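Visit report: bin picking software at the Devham lab, April

The visit was arranged to look at the planning and perception stack that Devham runs on its picking cells. The hardware got little time on the agenda and gets little here. We arrived at 9:30 and spent most of the morning at one cell, with a shorter session on logging and tooling after lunch.

Devham splits the software into four processes that talk over a shared message bus. One handles perception, one proposes grasps, one plans arm motion and one supervises. Each can be restarted alone. The supervisor holds the only state that survives a restart, and it is kept small on purpose: the last confirmed arm pose, the gripper state and the ID of the current attempt.

Perception takes a depth image and fits boxes to it. The team dropped its learned segmentation model for plain blocks last year and went back to plane fitting, which they find easier to debug. The known weak point is the metal bin. Bare sheet metal gives patchy depth, and the sloping walls produce false planes when a block lies close to them. The current fix is a bin model, registered once at setup and subtracted from every depth image. If the bin moves, registration has to be repeated by hand. We asked about automatic re-registration. It exists on a branch and has not been merged.

Grasp proposals are scored on finger clearance first and on block pose second. Up to 12 candidates go to the planner, which takes the first one with a collision-free path. Scoring treats the gripper as three convex shapes. Hoses and cables at the wrist are covered by a single padded cylinder, and that makes the planner refuse some grasps near the walls that an operator would accept.
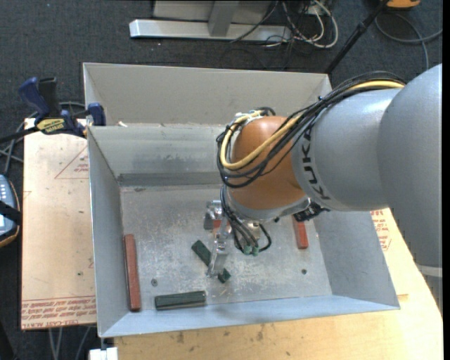
KUKA arm over the sheet-metal bin, with the gripper finger at a dark green block.

Motion planning uses Texier, a sampling planner with a cache of earlier paths. The time limit is 600 ms per query. If no path is found, the supervisor asks for the next candidate and does not retry the first. Descents are planned separately as straight lines, with the speed capped and a force threshold active over the last part of the travel. A block lying diagonally is the easy case. Blocks nearly parallel to a wall are harder, as the finger has to enter a narrow gap and the bin model error uses up much of the margin.

The afternoon session covered Pindby, the log viewer. It replays an attempt from recorded messages and lets the user swap in a different version of any process. We watched a failed grasp replayed against two versions of the scorer, and the newer one ranked the failed candidate fourth. The test set holds 2649 recorded attempts and runs in full before each release. Replay is open loop, so it can show that a decision changed but says nothing on whether the new grasp would hold.

Points to follow up:

Ask for the bin registration procedure in writing, including the tolerance they accept.
Check whether the Pindby log format can be read without the Texier libraries.
Find out if the padded cylinder can be replaced by a measured cable envelope.

Devham expects to merge the re-registration branch before the next release and offered a second visit once it has run on the cell.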